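Zestel to reopen housewares room with more shelf space
March 4, 2018

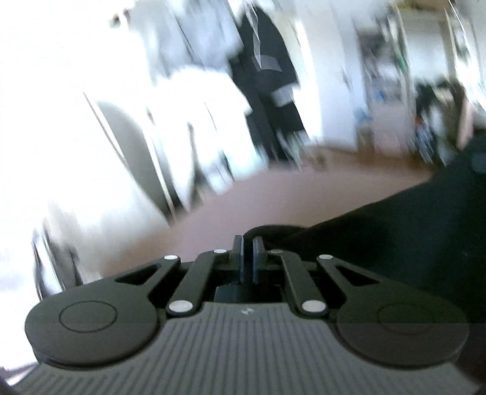 When can people start dropping off kitchen goods again?
Drop-offs resume the morning after the room reopens, during regular store hours, at the side door on Alder Street.

Zestel, the secondhand housewares store, will reopen its back room to shoppers this month after a winter of sorting and rearranging. The room holds plates, pans, small furniture and bedding, and has been closed to the public through the work. The front of the store stayed open.

The back room measures 900 square feet. Until last year, more than a third of it was taken up by boxes waiting to be unpacked, store manager Jarmila Rusnák said. Those boxes have now been moved to a rented unit behind the building.

"People would ask for a saucepan, and I knew we had one, but it was in a box under four other boxes," Rusnák said. "We were turning away customers for things we owned."

Staff went through the backlog one box at a time. Dishes were washed, matched into sets where possible and priced. Single plates and cups will be sold from a low table near the door. Chipped pieces were set aside for a tile class at the high school.

The new shelving came from Skostero, a shop fitting company, and cost the store $786 after a discount on returned stock. It runs higher than the old shelving and has adjustable boards, so stockpots and mixing bowls can go in the same row as small items. Heavy pans will stay at waist height or lower.

Bedding and towels have been a problem in the past. They were kept in open bins, and shoppers who dug through them often left the rest on the floor. Sheets will now be folded, tied by size and labeled on the short side. Pillows will no longer be accepted.

Small appliances are tested before they go out. Hemex, a repair shop two doors down, checks cords and plugs for the store once a week. Toasters and kettles that fail the check are kept for parts.

Prices will mostly stay the same. Dinner plates remain at a dollar each. Chairs go up slightly - the store has been selling them for less than it pays to have them picked up.

Rusnák said the store received 37 calls in the last month asking when the room would open. Most came from people setting up a first apartment, she said, and she expects the same again in August, when leases turn over.

Large furniture is still not accepted. Residents with sofas, bed frames or wardrobes can call Dvořáček, the moving company on Mill Road, which keeps a list of places that take them.

Donated items should be clean and packed so they can be lifted by one person. Knives need to be wrapped and the box marked. Anything left outside after closing will be thrown away, Rusnák said.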